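Kirkholm Home Forum > Floors and Finishes > Refinish or just recoat? Oiled boards in the living room

marshwren
Joined in January

We bought a house in Wullthorpe with wood boards all through the downstairs. The seller left a note saying they were oiled, brand unknown. The living room is 400 square feet and the finish has gone dull where people walk, with a few gray patches by the back door. I got a quote from a local guy for a full sand and it was more than I wanted to spend. Can I clean it and put a fresh coat of oil on top, or is that a waste of time?

tbarta

Put a few drops of water on the dull part and wait. If it soaks in and darkens the wood, the oil is worn out and you can recoat. If it beads up you may have polyurethane, whatever the note says, and oil will just sit there and stay sticky.
Tamás

oldpine70

Gray patches mean water got into the wood. Recoating over gray gives you shiny gray. Sand it. Doing it halfway is how people end up doing the job twice.

marshwren

Did the water test. Soaked in within a minute by the door, slower in the middle of the room. Under where the couch was it mostly beaded.

tbarta

Sounds like oil to me. The part under the couch just never got worn.

F. Hoarau

I don't agree with sanding the whole room over a few patches. I hand sanded mine by the door with 120 grit, went with the grain, wiped it down, used wood bleach on two boards and oiled the lot. The patches are a shade lighter than the rest and you have to look for them. Total was 157 dollars including the pads.

oldpine70

A shade lighter now. Give it three years.

F. Hoarau

It has been four.

sillplate

Whatever you do, buy all your oil at once and mix the cans together. I ran out two thirds of the way across and the second can was a different batch. There is a line across my dining room that I have covered with a rug – my wife picked the rug, so at least one of us is happy.
Also lay the oily rags flat outside to dry. Balled up in a trash can they can catch fire.

marshwren

Thanks, going with the spot sanding. What about after it's done? We have a lot of heavy stuff that sits right on the floor, and I'd like to avoid dents and rings.

sillplate

Felt under everything, and change it when it gets grit in it. Wait at least a week before rugs go back, longer if it's humid. Plant pots and metal bowls are the worst for rings. Put a cork mat under them.

oldpine70

Agree on the cork. Rubber mats can stain a finish.
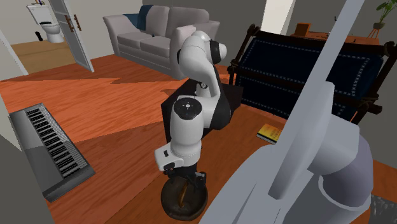 Similar threads

Squeaky stairs, fix from above or below?
Best felt pads for heavy chairs
Oil or hardwax for a kitchen with dogs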